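Ticket: Proletti washer, hub reports "rinse not reached", softener compartment left full
Opened by: Bláthnaid Daly
Handled by: Dayana Echeverri
Opened: 8/15/22
Status: Resolved

Bláthnaid Daly wrote:

Hello! First, I love this setup. The Proletti has been running itself from the Usten hub since March and it is the best thing in the flat. I load it before bed, the hub waits for the cheap electricity, starts the wash, watches the power draw on the plug and the water going past the Nudiro meter on the inlet hose, and tells my phone when the door can be opened.

For the last few washes it has stopped with "rinse not reached" and held the door message back. The machine itself is perfectly happy. It finishes, spins at 1000 and beeps. When I open the drawer the softener side is full to the line with bluish water. Everything else looks normal and the clothes come out clean, only they don't smell of anything.

Things I have tried so far:
- restarted the hub
- took the plug out and paired it again
- ran the washer from its own front panel with no hub involved (softener side still full at the end)
- changed softener, in case the thick one was the trouble (no difference)

Log from last night attached. The hub sees the start, sees the heating, sees the main wash, and then gives up.

Dayana Echeverri wrote:

Thank you for running it without the hub, that saves us a lot of poking about in the rules. If the compartment stays full from the front panel too, then the hub is reporting something real and I'd leave its settings alone for now.

I've been through your log. The inlet flow in the last rinse is low and comes in short bursts. The rule waits for a steady fill and it never gets one, so you get the warning. Could you do the following and send me the readings?

1. Check the tap behind the machine is fully open.
2. Turn it off, unscrew the inlet hose and look at the little mesh filter.
3. Put it back, start a rinse-only programme and read the Nudiro while it fills.

Bláthnaid Daly wrote:

Tap was open. The mesh was not! Grit and a bit of what I think is limescale. Picked it out with tweezers, rinsed it under the tap and put it back with the hose hand tight plus a small nip with the spanner. No drips.

Flow now climbs quickly and stays flat for the whole fill, lovely straight line on the graph. Full cycle straight after, hub got through to the end and sent the door message. I did a small dance.

BUT the softener side is still full. So that's half of it.

Dayana Echeverri wrote:

Half is good going for one evening. The warning came from the mesh, then, and the full compartment is a separate fault. The softener side empties by siphon: the machine pours water in, the level goes over the top of a small tube, and the lot drains away. If the tube or the cap over it is gummed up, the water just sits. Cleaning that is a sink job.

Please take the whole drawer out. Pull it to the stop, press the release down and keep pulling. Then take off whatever comes off by hand and wash each piece by itself in running water. Warm is better than hot. No wire and no knife, the plastic marks easily and the gunk sticks to the marks. Have a look up inside the housing with a torch as well, there are holes in the roof of it where the water comes down.

Pause the schedule on the hub first, please. We had one start a wash with the drawer out (ours, on the test bench, so I'm allowed to tell you).

Bláthnaid Daly wrote:

Schedule paused, machine off at the wall. The drawer came out on the second go, I'd been pressing the wrong bit.

Well! The top of it looked fine, I wipe that. The underside was another matter. There was a grey jelly along the channel and a skin of old softener inside the siphon cap. I soaked the cap in a mug of warm water for 15 minutes while I did the housing with a damp cloth and an old toothbrush. Two of the holes in the roof were half closed with powder and a cocktail stick (wooden, blunt end, don't worry) cleared them.

Then the drawer itself, in the bathroom basin, which is much easier than the kitchen sink with the washing-up in it. Toothbrush along the walls, water through every compartment, thumb over the loose pieces until they stopped feeling slimy. I kept going back to the corners. It is weirdly satisfying and I'd recommend it to anyone with a spare half hour and a podcast.

Dayana Echeverri wrote:

Perfect. Before it goes back in, test it on the bench, or in your case the basin. With the cap pushed fully home, pour 300 ml of water slowly into the softener side and watch for it to start drawing away by itself. A little puddle left at the bottom is normal. If it only drops to halfway the cap isn't seated.

Bláthnaid Daly wrote:

First try: halfway, exactly as you said. Pushed the cap down until it clicked. Second try it went with a gurgle! Drawer back in, schedule on again, 40 degree mixed load with the ordinary amount of softener. Compartment empty at the end apart from the puddle, hub happy, and the towels smell of something again.

I've added a reminder to the hub for every 23 washes, it counts them anyway. The message says "drawer and mesh". I also lowered nothing and loosened nothing in the rinse rule, as you asked — it was right all along, good hub.
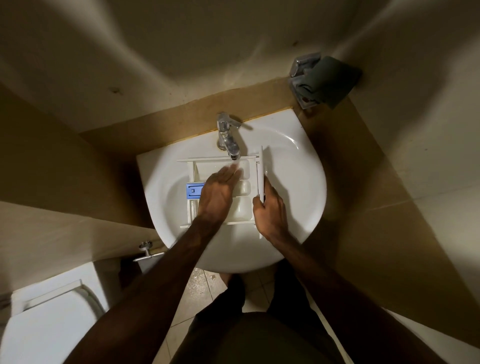 One last thing for the log: I let every piece drip on a towel before putting it back, and gave the door seal a wipe while the machine was off. The mesh gets checked again at the first reminder. If it's gritty again that soon I'll ask for the in-line filter you mentioned on the phone. Happy for you to close this one. Thank you, Dayana!

Ticket closed by Dayana Echeverri. Cause 1: inlet mesh blocked. Cause 2: softener siphon blocked. No parts used. No rule changes.

Comments (3)

Rafsan Mollah
Same warning on mine and I'd spent a weekend rewriting the rule. It was the mesh. Thanks for putting the whole thing up.

Fionnuala Scanlon
Does the Nudiro need zeroing after the hose has been off?

Ludivine Ferrand
Fionnuala, mine didn't, but I ran a short rinse to get the air out before I believed the numbers.

Related tickets
Usten hub: wash starts twice after a power cut
Nudiro meter reads flow with the tap closed
Proletti washer: door message arrives before the spin ends
Fitzgerald dryer: pairing the plug with a second hub

We use cookies to keep you signed in and to remember your ticket filters. Accept all / Manage choices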